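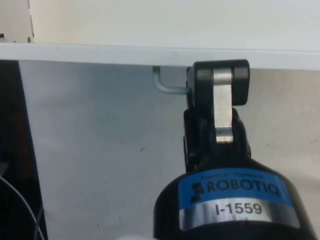 Jolien Coppens has sold small storage for long enough to have an answer ready for most complaints, and I came to her workshop in Stodutstead with several. My main one is simple. I own too many little drawers already, and I have never been tidier for it.

"That's because you bought them before you knew what was going in them," she said, before I had my coat off. "Everybody does. I've done it."

Coppens runs Torkley, which makes shelves and small cabinets for people who work at a table: sewers, model builders, anyone with a lot of bits. The new range is called Pimska and goes on sale in September. The brochure says it will "give every object a home." I asked her what that meant.

"It means somebody wrote a brochure," she said. "I'd have said it holds your stuff."

It was a better answer than I expected, and I told her so. Then I asked about the price. The cabinet is $109, and I have seen plastic ones go for a good deal less. She didn't pretend otherwise. "If you want something for screws in the garage, buy the plastic. I mean it. If it's going to sit next to you eight hours a day, you might care what it's like to open."

I'm not sure I would. I have opened a lot of drawers in my life without forming a view of them. Coppens thinks I have a view and just haven't put it into words. She asked me which drawer in my kitchen I hated, and I answered right away (the one under the oven, which sticks), so I suppose she won that round.

We talked for a while about shelves. Torkley's are plain boards, and the ones I saw were white. Customers keep asking how much weight they will take. "They want a number," Coppens said. "I can give them a number, but then they screw the thing into crumbling plaster and send me a photo of the floor." I suggested this was a handy way for a manufacturer to avoid blame. She agreed that it was handy. She also said it was true, and that the instruction sheet now has a whole page on walls that she is fairly sure goes straight into the recycling.

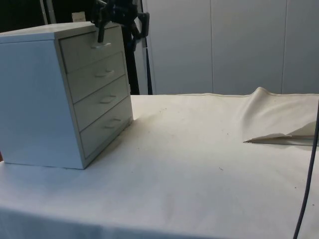
Handles are where we really disagreed. My position is that a handle should be easy to see and easy to grab, and that designers have been working against both for years. Coppens listened to all this politely. The Pimska has four drawers, and each one gets a short bar that hardly sticks out and is the same pale color as the rest of the cabinet. With everything shut, you mostly notice the thin dark lines between the drawers. It's a quiet-looking thing, I'll give her that. I still think I'd be feeling around for the bottom one.

"You'd do that for two days," she said. "Then your hand knows where it is. If I make them bigger, they catch on sleeves, and then I get letters about sleeves."

How many letters? She wouldn't say. What she did say is that Torkley lent early cabinets to 81 people and asked them to write down what annoyed them. I asked whether people who have been lent a free cabinet are likely to be hard on it. "Some of them were extremely hard on it," Coppens said. "One woman in Tindall filled both sides of the sheet and then stapled on another one." The top rim was changed after that. The handles stayed.

I put it to her that four drawers is an odd amount, too few for sorting anything properly and too many for a person who just wants to clear the table before dinner. She shrugged. An earlier version had six, shallower, and people stuffed them until they jammed. "With four, you have to decide what you're keeping. Nobody likes that part, and I can't do it for them."

She has no labels on her own. There is one drawer for thread, one for tools, one for paper, and one she wouldn't let me look in. I asked if that was the drawer where everything without a home had ended up, and she said it was a private drawer – then laughed and admitted it was mostly batteries and foreign coins.

The first run is 300 cabinets, and buyers have 90 days to send one back. Coppens says returns are rare on the shelves and she hopes for the same here. I said hope wasn't much of a forecast. "No," she said. "Ask me again after Christmas."

I will. She offered me one to take home, and I told her I would have to empty the drawers I already have before I had anywhere to put it.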